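Why do things get scratched?

By Jeptoo Urio
April 26, 2018
Reading time: 5 minutes

Search this site Enter a word Go

Look closely at the bottom of an old storage bin, a baking tray or the tray of a wheelbarrow. You will probably find lines on it. Some are long and easy to see. Others are so fine that they only show up when you tilt the thing towards a window. These lines are scratches, and every one of them was made by something moving.

What is a scratch?

A scratch is a very small groove. It forms when something hard is pushed against a softer surface and then dragged along. The hard thing digs in and ploughs a path, a bit like a stick pulled through wet sand. Some of the surface is squashed down, some is pushed up at the sides, and some may come off as dust.

Scientists use the word hardness to describe how well a material stands up to being scratched. Chalk is soft, and you can mark it with your fingernail. Glass is much harder. Diamond is harder than nearly everything else, so people use it on the tips of cutting tools.

The rule is simple. A harder material can scratch a softer one. If you drag a steel nail across a piece of pine, the pine gets the mark and the nail looks the same as before.

Why bins get so many

A storage bin has a hard life. Things are dropped in, slid across the floor and lifted out again. My uncle worked at the Drodport parts warehouse, where one bin might be filled and emptied 80 times in a month. Even if each trip left only one tiny line, there would be more than 900 of them after a year.

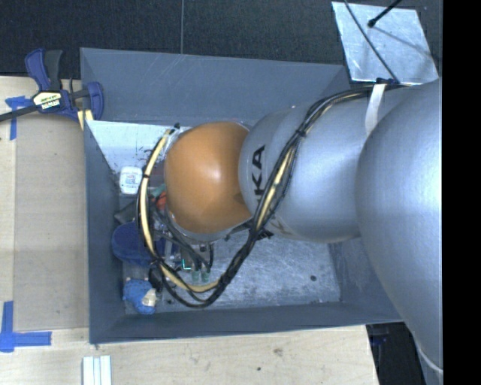
The floor of a bin usually wears faster than the sides. Gravity pulls the load down, so the floor is pressed on all the time, while the sides are only bumped now and then. Corners can stay quite neat. It is hard for a big object to slide right into a corner, so the marks there are often shorter - or there are none at all.

Grit makes things worse. Grains of sand are mostly made of quartz, and quartz is harder than many metals. If a few grains are stuck under a box when it is pushed along, each grain works like a tiny chisel.

Why scratches look pale or shiny

A smooth surface sends light off neatly in one direction, which makes it look glossy. A scratch has rough little edges that send light off in lots of directions. That is why a scratch on something dark often looks pale, even though no colour has been added. When there are thousands of fine scratches close together, the whole surface can look dull or cloudy. We say it is scuffed.

Try it yourself

You will need an old plastic lid that no one wants, a wooden craft stick, a coin and a torch. Ask an adult before you start.

1. Wipe the lid clean and dry it.
2. Rub one part gently with the craft stick, using 5 strokes.
3. Rub a different part with the edge of the coin, using the same number of strokes.
4. Make the room dim and shine the torch from the side, low down, so the light skims across the lid.

Write down which part has more marks. Then turn the lid slowly and watch the lines. Some fade and others appear as the light changes - this happens because of the direction each groove runs in.

Words to know

Groove: a long, narrow cut or dip in a surface.
Hardness: how well a material stands up to being scratched.
Quartz: a hard mineral found in most sand.
Scuffed: covered in marks from rubbing or scraping.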